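An Afternoon at the Gumevico Open Day

I have been meaning to write up our visit to the Gumevico building ever since we got home from it in September, and what with one thing and another the notes sat in my coat pocket all winter. They are a bit crumpled now, but I can still read most of them, so I hope you will forgive me if I get the order of the rooms slightly wrong.

We took the bus out to Javier, which is a pleasant little ride once you are past the shopping center, and walked up the hill from the last stop. It was warmer than the forecast had promised and I was sorry I had worn the heavy sweater. At the front door they gave each of us a paper badge and a map that had been folded one time too many. I was visitor 309, and the lady behind me, who had come all the way from the coast with her sister, was delighted to hear she was the next one along!

The ground floor is mostly Nekorex, the repair workshop. They take in small household things (lamps, radios, kitchen scales, the kind of item most of us would put out with the trash) and get them going again. I could have stayed there all day. There was a wall of drawers with handwritten labels, some of them in beautiful old-fashioned script, and a smell of warm dust and machine oil that took me straight back to my grandfather's basement. A young man let me tighten the last screw on a desk lamp, and I felt far prouder of it than I had any right to.

After that we were sent up two flights of stairs to room 464, and please be aware that the elevator only goes as far as the second floor. I asked why a room on the third floor should be called 464 and got three different answers, all given with great confidence.

Room 464 is where the handling afternoons are held, and this was the part I had really come for. The idea is a simple one. You are allowed to pick things up. So many open days have you shuffling along behind a rope with your hands in your pockets, and it made such a nice change to be told to come closer, take hold of it, turn it over, see how it feels. My husband, who had been grumbling about the stairs, went quiet for a good twenty minutes, and that is high praise coming from him. The lady running the table was patient with all of us, even the small boy who wanted every turn to be his, and she had a lovely way of letting people fumble a little before she stepped in.

The coffee was in the Bitier room across the landing. It was strong and there was plenty of it, though the plum cake had gone by the time we got there, so do go early if you care about cake. I bought a jar of their beeswax polish on the way out and have been very pleased with it on the hall table.

If you are thinking of going, wear comfortable shoes and leave the big bag at home, as the landing gets crowded. The bus back is less frequent than the bus out, and we had a long wait on the bench at the bottom of the hill with our map and our polish, watching the swallows over the parking lot. I would like to go again and spend longer upstairs, close to the table, with fingers in everything.
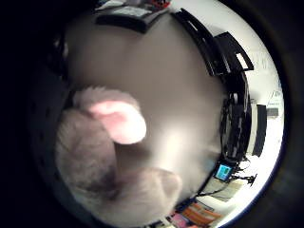
Page last changed: Apr 25, 2020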